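Ticket 663: Left arm lets go during two-arm hold on the white fixture
Site: Mivcombe, bench cell
Equipment: Tevmont dual-arm bench
Opened by: Harish Rodrigues
Status: Waiting on support
Priority: Normal (raised from Low)

Opened 26 October 2025

Hello everyone, and thank you in advance for your patience, I know I tend to write long ones. We have a problem with the left gripper that I first took for a bad habit in our own program, and after a good deal of coffee I no longer believe that.

The job is a simple one on paper. Both arms come in over the table, the left takes hold of the upright column on the white fixture, the right takes it lower down, and they hold it steady between them while the bellows section near the bottom is flexed. Then both let go and go home. It ran happily all through the setup week, and we were rather proud of it.

Now the left gripper opens by itself partway through the hold. There's no stop and no alarm on the panel, the fingers just relax and the right arm is left carrying everything. The fixture leans over, the right wrist complains about load a moment later, and that second complaint is the only thing that gets written in the log:

RIGHT WRIST LOAD OVER LIMIT, HOLD ABORTED
LEFT GRIPPER STATE: OPEN (COMMANDED: CLOSED)

Please look at that second line, it's the one that bothers me. The controller knows it asked for closed and it knows it got open, and it still waits for the other arm to object. Out of 185 holds since the last restart it has done this 6 times. I wouldn't call that often, but it only needs to do it once while somebody has a hand near the bellows, so I've asked the team to stay behind the line while the arms are powered, and I've cut the speed until we know more.

What I've tried so far, in order:

Restarted the controller. No change.

Raised the left grip force one step. It seemed better for an afternoon and then did it again.

Swapped the finger pads for the spare pair (the Bundgaard ones, same thickness). No change.

Ran the left gripper open and closed by itself, arm parked, for a whole lunch break. Perfect every time, of course.

Ran the full hold with nothing between the fingers. It dropped out once, when the left elbow was near the top of its travel. This is what made me think about the cable. It comes off the top of the gripper in a big loop and goes down past the elbow, and when the arm reaches high I wonder whether the loop is pulling on the connector. I pushed the connector home with my thumb and it felt firm to me, but my thumb isn't much of an instrument.

I haven't opened the wrist housing. I remember the note from March asking us to leave it closed unless support is on the line, and I'm trying to be good.

My questions, if you'll bear with me. Can the controller be told to stop both arms the moment commanded and actual disagree on either gripper? And is there a longer cable, or a better route for this one? I'd gladly redo the clips myself if someone sends me the drawing. I've attached the log and the hold position, with both arms on the column.

Warm regards, and sorry again for the length,
Harish 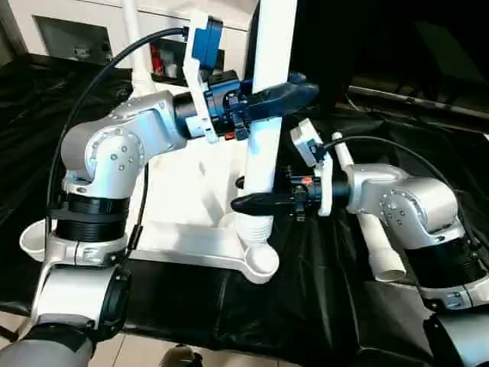 Cherry Mae Aquino: Hi Harish, please never apologize for a long ticket, I'd much sooner have this than "arm broken." Your guess about the cable is a good one and I'd like to follow it before we touch anything else. With the arm powered down and locked out, could you undo the first clip below the gripper so the loop has more slack, then run 2 sets of holds at the low speed with everyone behind the line? If the dropouts go away I'll ask Vemadmont for the longer cable. On your other question, yes, there is a setting for it, called grip mismatch stop, and it ships turned off. Please turn it on for both sides before you run anything, and send me the new log when you have it. The wrist housing can stay closed for now.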